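Packing and Prep Assistants (2 openings), Grelard Meal Boxes

Posted 28 Nov 2018

Do you like food, early mornings and a kitchen that smells of toasted cumin before the sun is up? Then please read on, we would love to hear from you!

Grelard is a small kitchen that cooks and packs lunches for offices, clinics and two after-school programs on the east side of town. We send out 400 boxes on a normal day. Everything is cooked from scratch the same morning, and the menu changes with what our growers bring in. Lately that has meant a lot of squash (soup, curry, a very good squash and black bean bake) and the last of the good apples.

We are adding 2 people to the morning crew. One place is mostly prep and the other is mostly packing, but everyone here learns both, and people swap when they feel like it.

What you will be doing

Washing, peeling and chopping vegetables
Weighing out rice, grains and sauces
Filling and labeling boxes, with real care over the allergy labels
Loading racks for the drivers
Cleaning down your own station at the end of the shift

What we are looking for

You don't need restaurant experience. A few of our best cooks came to us from shops, warehouses and one from a plant nursery. You do need to be on time, be happy on your feet for most of a shift, and be able to lift a full crate of potatoes. You should be able to read a recipe card in English. If you also speak Spanish or Swahili, even better - you will hear plenty of both over the sinks.

A food handler card is required before you start on the line. If you haven't got one, we pay for the class and for the hours you spend in it.

Hours and pay

Shifts run from 5:30 a.m. to 1 p.m., five days a week, with a paid half-hour break and a hot meal that we all sit down for together. Pay is hourly and is reviewed after your first three months, then every April. You get paid sick time from the first day. We close for the last week of the year, so new people will begin in January.

Where we are

The kitchen is on the ground floor of the Namow Building, at the Mbwambo Street end. There is a bus stop right outside, a covered bike rack, and free parking behind the building if you come in by the side gate. Our tenants' association is a friendly bunch and there is a shared garden on the roof, where we grow our mint and most of our chives.
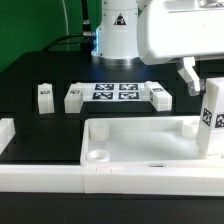
Robotic arm with a tagged white block over an open tray.

How to apply

Send us a short note with your name, a phone number and the best time to call. A résumé is fine but not needed. Tell us which of the two places you prefer, and tell us about something you like to cook or eat - we read these out loud at break and they have given us some great menu ideas!

You can drop your note in the Grelard mailbox in the lobby or hand it in at the Prolow Café counter next door. We will call everyone who applies, and if it sounds like a fit we will invite you for a paid trial morning. Wear closed shoes with a good grip. Aprons, hats and gloves are on the shelf by the door.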